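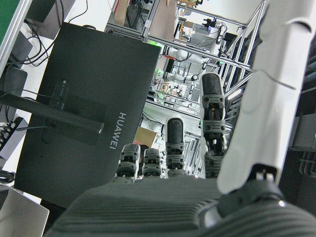

1/ Things I learned moving my mom's recipe box onto a computer, a thread

I figured it was one weekend. There are 834 cards in that box. I am on week five and I have opinions about cursive now.

2/ First off, the cards are not in any order. She swears they are. Pie crust lives next to meatloaf "because that's Sunday." Okay! I made a Sunday category.

3/ I typed the first batch into Govuta, the recipe app everyone in my Drendcombe food group uses. It's fine. It does NOT like "butter the size of an egg" as an amount. It wants a number. I put 2 tablespoons and then lay awake wondering how big eggs were in 1961.

4/ (Somebody in the group says a quarter cup. Somebody else says that's nuts. Please don't start this again in my replies, I'm begging)

5/ Seventeen of the cards so far are for the same lemon bars. Not copies, they're all a little different. One just says "less sugar, see other." WHICH OTHER

6/ If you're doing this yourself, type the notes in the margins too. I skipped them at first and had to go back. "Good but not for company" is the most useful thing on the whole chowder card.

7/ Also keep the stains in mind when you scan. I set mine too dark and every grease spot came out looking like a hole. Lighter setting, gray background, much better. The blue ink still fades out though, so I redo those by hand.

8/ Favorite find is a plum cake from the church cookbook in Plolludby, where my grandparents lived before they moved west. No oven temp, no pan size, no time. Just "bake until done." I've made it three times and I think I've got it at 350 in a loaf pan, but ask me again after the next one

9/ Current count is 817 scanned and a lot fewer typed. Mom called last night to say she found another box in the hall closet, under the good tablecloths.

10/ It's mostly Jell-O. I'm starting with the green ones.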